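Filed under: Property Notes / Checklists

Bestport Annex, Suite 2: Walk-Through Before the Tenants Move In
October 2024

Marked OK, FIX or ARGUE. Comments are mine and the landlord has already seen the worst of them.

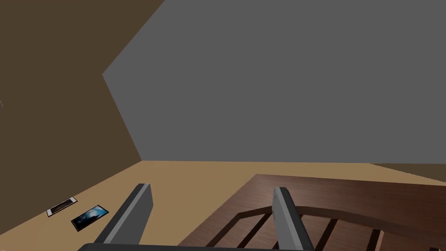 1. Front door and lock: FIX
Closes fine if you lift it, lean on it and think kind thoughts. The deadbolt misses the strike plate. Mansour quoted for a new plate in the spring and the quote is still taped to the door, doing more to keep it shut than the lock does.

2. Floor: OK
Level enough. One corner squeaks loudly enough to count as an alarm system.

3. Smoke alarms: FIX
Two fitted, one chirping. The chirping one is the one that works. Replace both batteries and write the date on the case, in pen, where a person can read it.

4. Extinguisher: ARGUE
Tag is current. Mounted behind the coat hooks, so in November it will be an extinguisher wearing a parka. Move it next to the exit.

5. Electrical panel: FIX
Breaker 29 is labeled "NO." No further details. Visness Electric to trace it and come up with a longer word. Keep the space in front of the panel clear, including of the landlord's canoe paddle.

6. Space heater: ARGUE
A Grondero, 1000 watts, plugged into a power strip, plugged into another power strip. Wall outlet only. I have put this in writing before.

7. Windows: OK
Both open. One also closes.

8. Emergency exit: FIX
Sign lit, path clear, door opens outward onto a trash can. Move can. Move it again next week when it comes back.

9. Water heater: OK
Relief valve and drain line in place. Serial ends in 839, which matches the paperwork, a first for this building.

Recheck items 1, 3, 5 and 8 before handing over keys. Items 4 and 6 go to the landlord with a copy of last year's list, where they are also items 4 and 6.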